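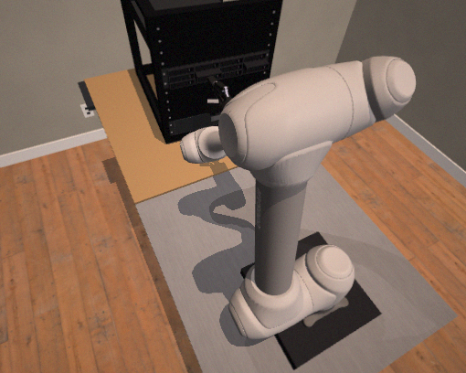

# Chapter 5: Managing Files on a Phone

Most people who use a phone never see its file system. Photos open in a photo app, songs in a music app, and the folders underneath stay hidden. That works well until the storage fills up or a file has to be moved to a computer.

In this chapter you will work with Skilham, a file manager for phones, and with Noluvik, the desktop program that connects to it. Both come from Mitex. You will need version 14 of Skilham. Earlier versions lack the Move command used in Section 5.3.

The chapter follows one case throughout. A small print shop in Messina keeps 3000 scanned order forms on a single phone. The forms are all in one folder, and many have names such as "scan(2)copy." You will sort them by month, rename them, and copy the July forms to a computer.

## Before you start

- Charge the phone and connect it to Wi-Fi.
- Download the practice folder and leave it zipped.
- Read the list of key terms: *path*, *extension*, *root folder*, *cache*, *archive*.

## 5.1 Where files are kept

A phone has internal storage, and some models also accept a memory card. Skilham lists each one as a separate location. Tap a location to open its root folder, the folder that contains all the others.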